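Oiling a honey-colored cabinet

ulla_p
I've been oiling my mother's old cabinet every July, and I do love the smell of it – but is wax kinder to the wood?

rafferty_o
Wax, always! Oil just made mine sticky, bless it.

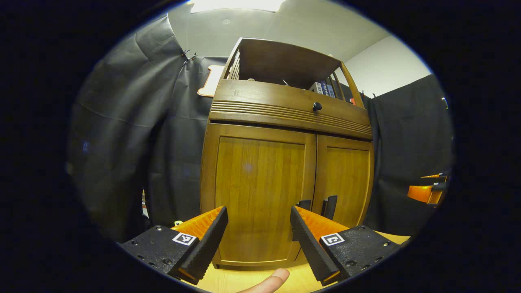
elie_n
How long should oil sit before wiping?

zapata_6
Give it 30 minutes, then buff with an old T-shirt.

rafferty_o
Sorry, friend, I still disagree – 5 is plenty, and go easy near the knobs.

ulla_p
Thank you both, I'll try the back panel first.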